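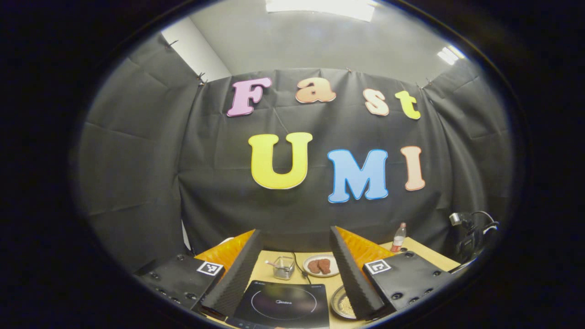
What the wrist camera sees all day: fingers, cooktop, dinner on a plate.

So I finally rented the thing. If you've been reading for a while you know I've been going back and forth on the Droltow hand-held gripper kit since last winter, mostly because I couldn't make myself spend that much on what my sister calls "fancy barbecue tongs." Then Mabuza started offering a package where you get the kit, a table to work at, and somebody to bug with questions, and I caved. Eight sessions on a cooking task, and I've got opinions!

Quick version for anyone new to this: you hold the gripper in your own hand, you do the chore, and the camera on it records what the fingers are up to. Later you train a policy on those recordings and try it on an actual arm. No arm on the table while you're recording, which was the whole appeal for me (I live in a one-bedroom and my lease is already annoyed with me).

My task was pan-frying. Or the parts around pan-frying, anyway: pick up the meat from the plate, set it down, get the spoon out of its glass, put the spoon back. Switching on the cooktop I kept doing with my free hand, which Kyrylo Stetsiuk, who runs the sessions, told me to quit doing because my knuckles kept wandering into the recording. He was very nice about it. He said it maybe eleven times.

The fingers

Let's start with the good part. The fingers are black wedges with a ridged surface, and behind them are these bright orange crinkled pads that look like something off a kid's life vest. I assumed the orange was for looks. Kyrylo says the color makes it easier to find the fingers when you're skimming through clips at speed, and after an evening of skimming through clips, yes, fine, I'm a believer.

Grip on meat is better than I expected. The ridges catch it without mashing it, as long as you close slowly. Close fast and you'll be picking your sirloin up off the cooktop glass, and wiping off the cooktop glass, and apologizing. The spoon was harder. A skinny handle wants to roll between two wedges, and I never got a method I loved. What mostly worked was coming in from above with the gripper turned a little, so the handle lay across the ridges instead of along them.

Grains were a mess. I had a shallow dish of them as the last step and I'd guess half my bad takes were me tipping that dish. If you're picking your first task, skip anything that pours.

The view

The lens is super wide and it takes some getting used to. Table edges curve like a banana and you get the ceiling lights in there too. The plus side is that you can see both fingers and pretty much everything in front of you, so you don't lose the plate when you go for the spoon. The minus side is that things near the edge look far away, and I misjudged the water bottle on the right side of the table more times than I want to write down.

There are two square black-and-white markers on each of the mounting plates. Those are what the software uses to work out how far open the gripper is. Keep them clean! I got a smear of oil on one during my second session and lost a whole batch of takes, because the opening width just flatlined and I didn't notice until I got home. There's a warning in the Droltow app for this, but it's a tiny gray icon in the corner. Please make it red. Please make it beep.

While I'm complaining: the mounting plates are full of screw holes, which is great if you want to bolt on extra stuff and not so great when you're cooking. Stuff gets in there. I cleaned mine with a toothpick and a cotton swab while listening to an entire podcast.

The money part

Buying the kit outright was quoted to me at $2,020, and that's without the desk mount or a spare set of fingers. The Mabuza package cost me a lot less for the eight sessions, but if you're going to record all summer, the math tips toward buying pretty quickly. Ask whether pads are included. On mine they were, on the cheaper plan they're extra.

Uploading goes through Skillinia, which sorts your takes and kicks out the ones with bad tracking. They say 48 hours. My first batch came back on a Monday morning well inside that, and my second took so long I wrote to support (they answered, it was a stuck file, they fixed it). The report they send is useful. It's plain text, one line per take, with a reason next to every reject. Most of mine said "marker not visible." See above re: oil.

I ended up with 288 good takes. I'd been told that was thin for something with this many steps, so I only trained on the meat pickup, and it's okay? On a friend's arm it got to the plate nicely and then hesitated above it like a person deciding on a donut. Kyrylo thinks I moved the plate around too little. I think he's right, since I pretty much put it back in the same spot every time without thinking.

Would I do it again? Yes, with an easier chore. I've already asked for two more sessions in April and I want to try folding dish towels. I also looked at the Prirkelo kit, which is lighter and has a softer trigger, but you have to calibrate it every time you swap fingers and I know myself. I'd do that twice and then start skipping it.

A few small things I wish I'd written on my hand before the first day: bring a short-sleeve shirt, because cuffs get in the view. Stretch your wrist. Eat first, or you'll spend the evening staring very closely at food. And take the trigger spring down one notch from where it ships, my thumb was sore until the weekend.

If anyone has a trick for spoons, the comments are open.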